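Last updated: 10 November 2018
Reading time: 6 min

3. Setting and Materials

3.1 The table and its surroundings

All work was done at one table, pushed close to a corner of the room. The tabletop is brown with a visible grain, and its back corners are rounded. The walls behind and beside it are white and paneled, with thin dark seams between the panels. We chose this corner after a short trial in July at the Betura site, where the table stood under a window and the light changed too much over an afternoon for the surface ratings to be compared.

The question behind this section is a simple one. When people sort or handle small dark objects on a patterned wood surface, does the pattern get in the way? Earlier work by our group used plain gray mats. Mats are easy to describe and easy to replace, but few people work on them at home or in a shop. A grained tabletop is closer to what our readers own.

Clodagh Foley picked the table from a set of 6 offered by Haltell, a local office supplier. The others were either too pale to give a fair test or had a finish that threw back the ceiling lights. Ruaridh Cowie set the height and checked that the top was level from side to side. It was wiped down at the start of each block and left bare until the materials were brought out. 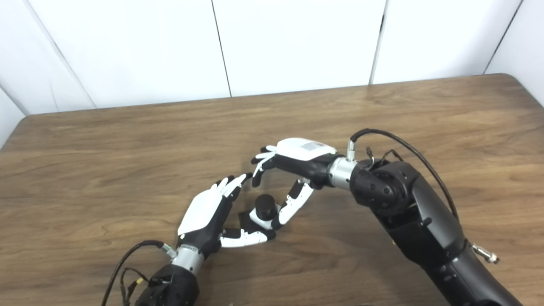

Ratings of the surface were collected on a 5-point scale, from "very calm" to "very busy." We gathered 102 ratings in all. Raters stood at the front edge and looked toward the back wall, so the white panels were always in view behind the wood. This matters for the results in Section 4, where the far half of the table was rated calmer than the near half. The streaks do not change from front to back. We think the plain wall takes over part of the view and makes the wood next to it seem quieter.

3.2 Objects on the surface

Objects were placed on the table one at a time. We kept to dark colors because in our first trials light objects were found at once, wherever they were put. Dark ones were slower to find when they lay along a dark streak in the grain. The effect was small, and it was smaller still for objects with some height to them. A flat tile can sink into the pattern. A block with an upright part breaks the line of the grain and draws the eye.

Figure 1 gives two views of the table, the second with a dark block that has a flat base and an upright round section. Both were taken against the same paneled wall.
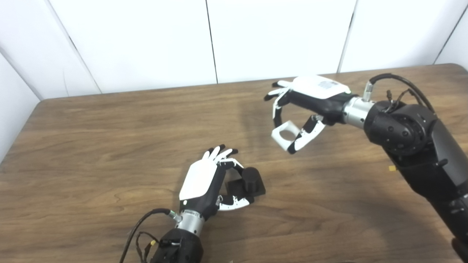 Does the direction of the grain matter when an object is set down?

It matters for flat objects and very little for tall ones. A flat object placed with its long side along the grain took longer to find than the same object turned across it. For blocks with an upright part we saw no clear difference, and we did not control for direction in the later blocks.

Figure 1. The grained tabletop and white wall panels used in the study, in two views.

3.3 Limits of the setting

Only one tabletop was rated in full. A second, on loan from the Zullorero workshop, had a much straighter grain, but it arrived late and was rated by 2 people, so it is left out of the analysis. We also did not test the table with a cloth or a tray on it. Lapiņa raised this point when reading a draft, and it is a fair one, as many people cover part of a wood table before working on it. The scale sheets and the placement plan are available on request.

Contact: Clodagh Foley, Surface and Setting Group | © 2018 the authors | Back to top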